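Print this page | E-mail this page

Workshop notebook, Wednesday, May
Grey-green wall paint, second round

Started at 8:20. The room was cold in the morning and I waited until the heater had worked for one hour before I opened the tins. Last week we painted too early and the film stayed soft at the corners, so I prefer to lose the hour.

The purpose of today is to get the grey-green for the Kidmont order closer to the card which the customer sent. Our first batch was too blue. Junhao Shen says it is not blue, it is only clean, and that the card has become yellow from lying in a window. He may be right. I asked Nawal El Ouafi to call them for a new card, and until it comes I work to the old one.

Batch A: white base, 562 g. Green earth paste, 102 g. Raw umber, by small spoon, until the blue feeling went away. I know that a spoon is not a measure. I weighed the jar before and after but I wrote the first weight on the lid, and the lid is now washed. To be repeated tomorrow with the number in this book.

Batch B: the same base and green, but with black in place of umber. On the stirring stick it looked nearly perfect. On the board it looked like slate. I do not recommend it.

Three coats on primed board, with the short roller. The long roller leaves a texture which I find too strong for this color, especially when the light comes from the side. Sheila Mellor likes the texture and wants it kept for the hallway boards. We agreed to make both and let the customer choose.

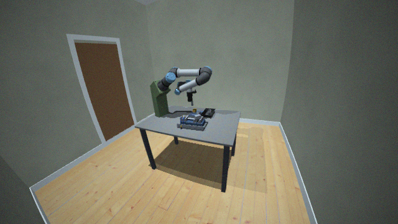 Rendering: grey-green walls, the right one darker, with plank floor and brown door.

On the question of light I must write more, because we discussed it during the whole lunch. A small sample lying flat on the bench always seems paler to me than the same sample standing up. I held one board from Batch A near the window, then turned it a quarter away, and I would have sworn they were two different tins. Angus Kerr looked from the other side of the shop and chose the wrong tin two times. From now on every board is judged standing, at the same place on the north side, and never alone -- always with a piece of white trim next to it.

The trim changes much more than I expected. Against the pure white the green looks dirty. Against the greyer white which we made for Skimville it becomes calm, and the umber is not visible at all. I would like to propose this greyer white for the baseboards and the door frames.

Covering power: Batch A hid the black stripe on the test card after the second coat. Batch B also, but with small pinholes. I stirred it too fast.

Still to do:
- repeat Batch A with the umber weighed
- hallway board with the long roller, for Sheila
- ask Younes Salem if the Hegde mixer is free, ours makes foam
- label the lids AND the sides of the tins

Closed the tins at 4:45. The third coat is still sticky at the lower edge of one board, I left it on the rack.

Recent entries
Primer on old boards, first results
The Skimville white, corrected recipe
Cleaning the short rollers
Pito shelf paint: why it yellowed
Notes on green earth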